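Suchbegriff eingeben Suchen Erweiterte Suche

Checkliste für die Sicherheitsbegehung im Gemeinschaftshaus Itville, mit Anmerkungen

Ausgefüllt im Juli von Chantelle Shabalala, gemeinsam mit Zachary Petrenko

Ihr Lieben, wie jeden Sommer sind wir vor den Ferien einmal durchs ganze Haus gegangen, vom Keller bis unters Dach, und ich habe mir erlaubt, zu den Punkten wieder etwas mehr dazuzuschreiben als bloß ein Häkchen (wer mich kennt, wundert sich nicht).

1. Flucht- und Rettungswege
[x] Haupteingang frei, Tür öffnet nach außen
[x] Beschilderung beleuchtet
[ ] Hinterausgang frei
Anmerkung: Am Hinterausgang standen zwei zusammengeklappte Stellwände. Wir haben sie gleich in den Abstellraum getragen, aber der Punkt bleibt offen, bis Iqra Jadoon beim nächsten Rundgang noch einmal nachgesehen hat.

2. Feuerlöscher
[x] Alle 8 Geräte vorhanden und verplombt
[ ] Prüfplaketten gültig
Anmerkung: Das Gerät neben der Garderobe ist fällig. Die Firma Le Roux weiß Bescheid und meldet sich wegen eines Termins. Bitte hängt dort keine Jacken über den Griff, auch im Winter nicht!

3. Küche und Heißwasser
[x] Löschdecke griffbereit
[x] Herdabschaltung funktioniert
[ ] Boiler entkalkt
Anmerkung: Der Hotent braucht inzwischen bis zu 12 Minuten, ehe er heiß ist — das war im Frühjahr noch anders. Die Kurzanleitung klebt jetzt innen an der Schranktür, in großer Schrift, Refilwe Ntuli hat sie freundlicherweise neu abgetippt. 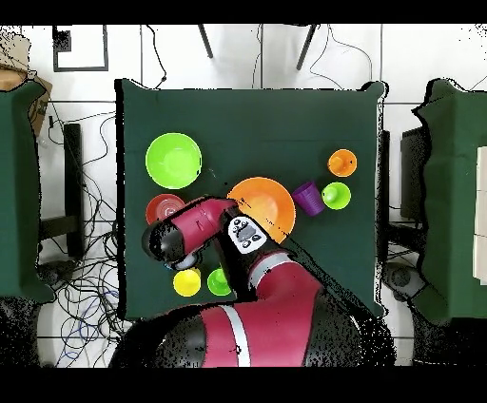 Was mir in der Küche sonst noch am Herzen liegt, sind die Putzmittel. Sie gehören in den oberen Schrank, und der Schlüssel gehört ans Brett, nicht in die Schürzentasche. Das Clarkelel bitte nur im Originalkanister lassen und niemals umfüllen, auch nicht für einen kurzen Nachmittag.

4. Elektrik
[x] FI-Schalter ausgelöst und zurückgestellt
[x] Verlängerungskabel ohne sichtbare Schäden
[ ] Steckdose Flur fest
Anmerkung: Wackelt immer noch. Bis der Elektriker da war, ist sie abgeklebt.

5. Saal
[x] Bestuhlungsplan hängt aus (höchstens 300 Personen)
[x] Notbeleuchtung geprüft
Anmerkung: Sehr schön, hier gab es gar nichts zu meckern. Nokuthula Coetzee bekommt eine Kopie für den Ordner im Büro.

Das könnte Sie auch interessieren
Hausordnung und Schlüsselausgabe
Anmeldung Sommerfest
Erste-Hilfe-Kästen: Was hinein muss

Kontakt | Impressum | © Gemeinschaftshaus Itville | Nach oben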